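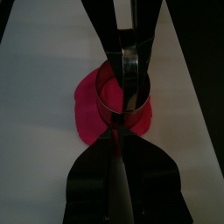 점토 공방 Taller의 작업대는 흰색이다. 색 점토를 올리면 부스러기 하나까지 눈에 띈다. 공방을 꾸리는 운영자는 처음부터 흰 상판을 고집했다고 한다. "어두운 상판에서는 빨간 점토가 얼마나 퍼졌는지 가장자리가 잘 안 보여요. 아이들도 자기가 어디까지 눌렀는지 몰라서 자꾸 더 누르고요."

공방은 상가 2층에 있다. 같은 층에 수선집과 작은 서점 Dollo가 있고, 계단 쪽 벽에는 수업 시간표가 붙어 있다. 유아반과 초등반, 그리고 저녁에 여는 성인반이 있다. 운영자는 제과점에서 일하다가 그만두고 공방을 열었다. 작업대에서 쓰는 도구 가운데 제과 도구가 많은 것도 그때의 영향이다.

"금속 링은 원래 쿠키 반죽 찍을 때 쓰던 거예요. 플라스틱 틀도 써 봤는데 두께가 있어서 점토가 잘리지 않고 밀려요. 얇은 금속은 그대로 내려가거든요. 자국도 깨끗하고요."

링을 쓰는 법을 묻자 그는 반죽부터 이야기했다. 점토를 통에서 꺼내 바로 밀지 않는다. 손바닥으로 몇 번 접어 가며 주무른 다음 덩어리째 상판에 놓고 눌러서 편다. 밀대는 초등반부터 쓴다. 유아반은 손으로만 편다.

"손으로 누르면 동그랗게 안 돼요. 한쪽으로 길어지고 가장자리가 울퉁불퉁해지죠. 그래도 그냥 둡니다. 링이 들어갈 넓이만 나오면 되니까요. 모양을 반듯하게 잡겠다고 계속 만지면 점토가 말라서 금이 가요."

링은 세워서 수직으로 누른다. 기울면 한쪽만 깊이 들어가고 반대쪽은 붙은 채로 남는다. 바닥에 닿으면 좌우로 아주 조금 돌린 뒤 들어 올린다. 안쪽에 점토가 끼어 올라오면 손가락으로 밀지 말고 링을 뒤집어 가볍게 턴다. 그는 이 대목에서 말을 멈추고 서랍에서 마른 붓을 꺼내 보였다. 링 안쪽에 남은 점토는 이 붓으로 떨어낸다고 했다.

"물로 씻으면 편할 것 같지만 저는 잘 안 해요. 덜 마른 링으로 찍으면 점토가 미끈거려서 달라붙어요. 씻은 날은 수건으로 닦고 하룻밤 둡니다."

색에 대해서도 물었다. 공방에서 가장 빨리 떨어지는 색은 자줏빛이 도는 빨강이다. 점토는 Tarkia 제품을 쓰는데, 900그램 통으로 들여와 수업 때는 100그램씩 나눠 준다. 빨강은 다른 색보다 자주 주문한다. 흰색이나 노란색에 섞이면 되돌릴 수 없어서 보관도 따로 한다.

"빨강 만진 손으로 흰색을 만지면 바로 분홍색이 돼요. 그래서 빨강은 수업 마지막에 꺼냅니다. 아이들은 제일 먼저 달라고 하는데, 참으라고 하죠."

2월에는 성인반에서 작은 접시 모양을 만드는 수업을 했다. 링으로 찍어 낸 원판의 가장자리를 손끝으로 세우는 방식이다. 구워서 쓰는 점토가 아니어서 음식을 담지는 못한다. 단추나 클립을 올려 두는 용도다. 수강생 중에는 찍고 남은 바깥쪽 점토를 더 좋아하는 사람도 있었다고 한다. 가운데가 뚫린 울퉁불퉁한 테두리를 말려서 벽에 걸었다는 것이다.

"저는 그걸 다시 뭉쳐서 쓰는 재료로만 봤는데, 그분은 그 모양이 좋다고 가져가셨어요. 그 뒤로는 남은 점토를 치우기 전에 한 번씩 물어봅니다."

수업이 끝나면 상판 청소에 시간이 걸린다. 먼저 점토 덩어리로 부스러기를 찍어 모으고, 남은 얼룩은 물기를 꼭 짠 천으로 닦는다. 세제는 거의 쓰지 않는다. 빨강 얼룩이 남았을 때만 MacLeish 세정제를 천에 조금 묻힌다. 긁개는 상판에 흠이 나서 치웠다.

앞으로의 계획을 묻자 그는 선반 이야기를 했다. 지금은 링과 틀을 상자 하나에 모아 두는데, 크기별로 걸 수 있는 벽 선반을 짜고 싶다고 했다. 목공소에 물어보니 폭 300밀리미터짜리면 창가 기둥 옆에 들어간다는 답을 받았다. 가격은 아직 정하지 못했다.

"상자에 넣어 두면 큰 링 밑에 작은 링이 깔려서 매번 쏟아야 해요. 쏟으면 눌리는 것도 있고요. 조금만 찌그러져도 찍었을 때 바로 표가 납니다."

찌그러진 링을 펴서 쓰기도 하느냐고 물었다. 그는 둥근 나무 막대에 끼워 돌려 가며 펴 본 적이 있다고 했다. 쓸 수는 있지만 연습용 상자에 넣는다. 새 링은 성인반에서 먼저 쓰고, 유아반에는 윗단이 말려 있어 손이 닿아도 아프지 않은 것을 골라 준다.

인터뷰를 마칠 무렵 유아반 아이들이 올라오기 시작했다. 그는 점토 통의 뚜껑이 닫혔는지 확인하고 앞치마를 꺼내러 갔다.

2019년 7월 20일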